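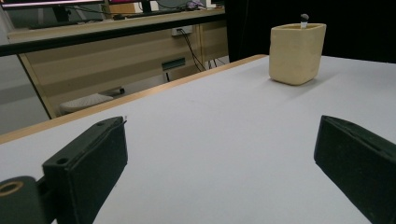

Cup, stick, two black fingers. Where the money goes.

Threads > Workshop > Budget season

Budget thread. Equipment list for next year is due in July and I have a spreadsheet with holes in it. Posting as I go so the other small labs can steal it or yell at me.

14 replies · 6 shares

Background for the new folks. We do tabletop handling work with hand-held grippers. Small objects, white board, one cell. Project is called Ivo. Budget is whatever the Miltbridge office says it is, minus whatever they forgot to say.

First thing. Everyone asks about the arm. Arm quote is fine, arm quote is one line. What kills me every year is the stuff under one line. "Misc hardware." Misc hardware was our second biggest spend!!

9 replies · 11 shares

So this year misc is split up. Fingers, finger covers, inserts, screws, cable, curtain, tape, table tops. Each gets its own row. Boring. Do it anyway.

Fingers. Budget per pair and don't buy singles, even if only one looks bad. Mangundap quoted us $180 a pair, Junisus quoted $200 with the threaded inserts already set. I'm going with Junisus. Setting brass inserts by hand ate an afternoon last time and I got one crooked.

Someone will say print your own. We do, for fit checks. Then we order. Put the printer filament on its own row too, not under "office" like I did last year (got an email about that)

7 replies · 2 shares

Hand-helds come in twos, remember. Left and right. So every finger row is x 2 before you even think about spares. I budgeted for one side in my first draft. Caught it at lunch.

Spares: 3 pairs on the shelf. Was going to say two. But the lead time from Mangundap got longer and I don't beleive the Junisus lead time either until I see a box.

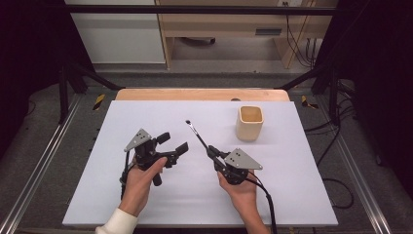

Cable next. Longer than you measured. Always. Measure with somebody holding the thing at the far corner of the table, arms out, then add slack. If it has to loop on the carpet fine, but put cable covers on the list now and not after somebody trips.

5 replies · 4 shares

Also strain relief. Cheap parts, forgot them completely, whole order went out without them. Second shipping charge cost more than the parts did.

Table surface. Plain, pale, flat, replaceable. Ask the supplier for the price on a second one at the same time. One gets scratched and then you're trying to match a white nobody sells anymore.

Curtains are a real line item. Dark ones. I had "backdrop $0, use what we have" and what we had was a bedsheet. Get a quote, include the rail and the hooks. Hooks were extra. Of course they were.

12 replies · 8 shares

Test objects. Cups, brushes, sticks, little household stuff. Give it a small row and a card somebody can just use. A purchase order for one cup takes longer than the cup will last.

Buy several of the same cup. Seriously. Shops change the shape and then your old runs and new runs don't match.

Hazard tape, more of it than you think. It's cheap - just order two colors' worth of whatever your safety person likes and stop arguing.

What I cut: second workcell. Hurts. Floor space is there but the framing quote plus another set of grippers put us way over, and Miltbridge wants one cell running full days before they'll look at two. Fair I guess

6 replies · 1 share

What I didn't cut: somebody's hours for upkeep. Put people time on the equipment sheet or it vanishes. Half a day a week for screws, covers, cables. I will fight for that row.

Still open: support contract on the arm, yes or no? Quote is steep, and the cheaper tier is email only. If you've paid for the phone one tell me if they pick up. Sheet goes in tommorow morning either way

21 replies · 9 shares

Contact · © Ivo workshop notes · Posted 2021-04-28 · Back to top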